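**To:** Sunee Chareonsuk, Kaewmanee Fund
**From:** Somkiat Ruangrit, Letance Young Adult Cancer Support
**Date:** February 26, 2019
**Re:** Peer mentor program, second progress report

Dear Sunee,

You asked for something shorter than our last report. So did everybody on our side who had to proofread it.

### Where we are

We have 193 people signed up across the mentor and mentee lists. When we wrote the proposal we assumed mentors would be hard to find and mentees would be lining up. We had it backward. People who finished treatment a few years ago are very keen to talk about it, while people in the middle of treatment are tired and would like to be left alone until they wouldn't, usually at 11 at night.

We've changed the intake to suit. A newly diagnosed person can now sign up, say nothing for months, and still have a mentor waiting. The old form closed an account after two weeks of silence, which was my idea and a poor one.
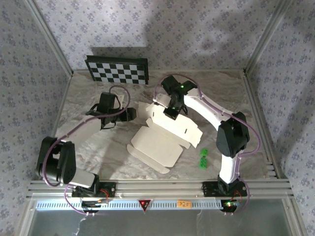 Matching is still done by hand. We tried the sorting tool in Skallell, our contact database, and it paired people by diagnosis and zip code. That gave us a 24-year-old with testicular cancer and a retired mailman, who got along fine but had little to say to each other about dating. We now match on age and life stage first, then treatment, then distance. It takes longer. The complaints have dropped off.

### Training

Five mentor training sessions have been held since November. The section on listening runs long every time, mainly on account of the trainers talking. We have cut the slides in half and put in more practice calls.

The part mentors ask for most is what to do when a mentee's news is bad. The first version of the handbook covered this in a paragraph that told them to "remain supportive." The new version has sample wording, a phone number for our on-call social worker, and permission to hang up and go cry.

### Fertility and work guides

The fertility guide is done and has been read by two oncology nurses, who were polite about it. The guide to going back to work is late. Cokska, the design shop, sent us a beautiful layout with the text in pale gray on white – lovely, and no use to anyone with chemo eyes. They are redoing it in black. 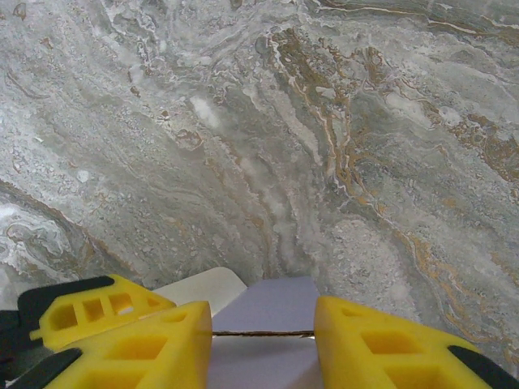

I'd also like to add a page on telling your boss, or deciding not to. Mentors report that this comes up in nearly every first call, well ahead of hair.

### Money

We are slightly under budget on travel and over on phone costs, for the reason given above regarding 11 at night. I'd like to move the travel surplus across to phones and need your written okay. No new money is being asked for in this report. Please enjoy the feeling.

### Next

- Finish the work guide and get it to the clinics
- Run a training session in the evening for mentors with day jobs
- Call every mentee who has been silent since sign-up, once, and leave it there
- Send you the mentee survey results, including the rude ones

Somkiat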